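Is the Virnero arm kit worth it for thin, fiddly stuff like flower stems?

Posted by Josée Poirier in Home and Small Shop Robotics 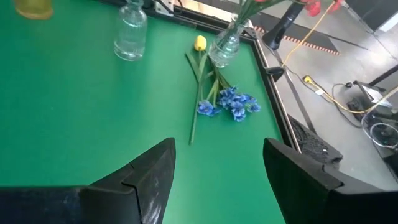
So I'm on day 19 of a 33-day trial of the Virnero tabletop kit (arm, two-finger gripper, wrist camera, the teaching software) and I have to decide by Saturday whether to keep it or box it all up again. I make artificial flower arrangements for restaurants and hotel lobbies, and what I want is for the arm to pick a stem off the table and drop it in a vase while I do the pretty part. Same arrangement over and over, so it seemed like a good match!

What I like: setup took me one evening, and I'm no engineer. You guide the arm through the job by hand, it saves the run, and after a bunch of those you hit train and go make dinner. The wrist view is handy for seeing what the gripper sees before you commit to anything.

What I don't like: stems. A single tulip lying by itself is fine, it gets that most of the time. But lay a sprig of the little blue ones across it and it all goes sideways. It either grabs both, or it closes on the leaves and drags the tulip along the table. Clear glass is the other headache. My ribbed bottle has a narrow neck, and the arm will line up beautifully and then poke the stem down next to it. I've done 22 teaching runs on the bottle alone.

I'm using the stock fingers, the chunky angled black ones, and the green tabletop I already had. Is this a me problem, a fingers problem, or should I be looking at the Zornmont instead? I've heard the Zornmont is better on glass but it costs a lot more, and I'd rather put that money into stock. Thanks!

Posted by doucette_fan

Get the Doucette soft fingers. Done. I swapped mine in April and never looked back.

Posted by benchtop_marlow

I've had the Virnero for a while (small parts mostly, plus one very silly season of candy canes), so let me take these one at a time.

Fingers first. The stock ones are made for blocky things. On anything skinny they want to meet right at the tips, and if yours have drifted even a hair out of line the stem rolls out or gets pinched at an angle. Run the finger alignment in the maintenance menu, then close them on a strip of paper and tug. If the paper slides out, redo it. The Doucette fingers the poster above mentioned are good, but they're wider, and in your crossed-stem situation I think they'd pick up both flowers even more often. I'd try stick-on rubber pads on the stock tips before spending real money.

Crossed stems: teach it to take the top one first, every single time. If half your runs go for the tulip and half go for the blue sprig, the training ends up somewhere in the middle and so does the gripper. Also, you said green tabletop. Green stems on a green table are hard on the camera! The bloom stands out fine, but the bloom isn't where you want it to grab. Throw a sheet of plain light gray paper down and redo maybe 16 runs. That made a bigger difference for me than anything I bought.

Glass is harder. I never got clear glass working well on this kit. What I did was cheat – I put the bottle in a little holder that's screwed down, so the spot never changes, and used the fixed-position step for the drop. The arm doesn't need to see the bottle at all then. For a narrow neck you may still want a paper funnel.

On the Zornmont, I've only used one at a friend's shop for an afternoon. Nicer on glass, yes, slower to teach. For one repeated arrangement I wouldn't pay the difference.

Posted by petalpusher_k

Can't help on the gripper side, but check the return terms before Saturday. My trial said the box had to be *scanned* by the carrier by the last day, and I nearly missed it. Also, Anar sells a training add-on that's supposed to handle see-through objects. I tried the free week and it was okay on drinking glasses, kind of useless on anything with ridges. Maybe they've fixed it. If you do the gray paper thing, please come back and say how it went, I do silk peonies and I've got the same trouble with the leaves.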